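Posting this as a thread since three people have asked me what happened with the right arm on the Goodwin cell and I keep telling it in a different order.

1/ Setup: two arms on a rail, folding cloth. We had 430 folds in over the run with no hardware trouble. Then the right arm dropped out in the middle of a fold, gripper closed on the cloth, and the left arm kept going.

2/ The second part is the safety matter. An arm losing a joint is an ordinary fault. The other arm carrying on toward a stuck one is not supposed to happen. Warrick Harawira was at the bench and hit the stop. No contact, nobody hurt, no damage we could find.

3/ The log showed the right elbow had stopped answering. Last good position, then 21 missed replies in a row, then the driver gave up on the joint. It gave up quietly. It wrote a warning to a file and left the rest of the program running.

4/ First guess was heat. Wrong. The motor temperature was normal right up to the last reading.

5/ Second guess was the power supply, because we'd swapped in a Sirno unit in April. Bram Timmermans put a meter on it and ran both arms hard. Voltage held. I'd already written "Sirno" on the fault sheet in pen, so that's crossed out now.

6/ It was the cable. With the arm powered down, Bram flexed the run beside the elbow by hand and watched continuity. It opened at one bend and closed again when he let go. The jacket looked fine from outside. The conductor inside was broken.

7/ The cause is on me. When I routed that cable I left too little slack at the elbow, so every long reach pulled on the same short section. It passed my check because I did the check with the arm folded back.

8/ What changed on the hardware side: new cable, a wider loop at the elbow, and ties only down by the base. Nothing is tied at the joint anymore. Before sign-off we now move each arm to full reach and look at the cable there. 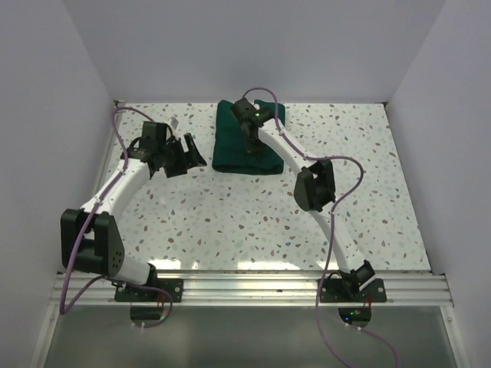 9/ On the software side, 3 missed replies from any joint now stops both arms. Paora Mahuika wrote that change and tested it by unplugging one arm at a time during a slow move with the grippers empty. Both arms stopped every time.

10/ Stopping is a hold, so the arms don't go limp and drop onto the table. It also means a gripper that was closed stays closed. You do not reach in to free the cloth until the power is off at the switch. Noeline Cosgrove has put that on the card by the door.

11/ Still open: the cable on the left arm is the same age and has done the same work. It tests good. I'm replacing it anyway, and the Nondier order with the spare is late.

12/ We'll do 800 folds before I close the fault. If the elbow drops out again I'll add to this thread.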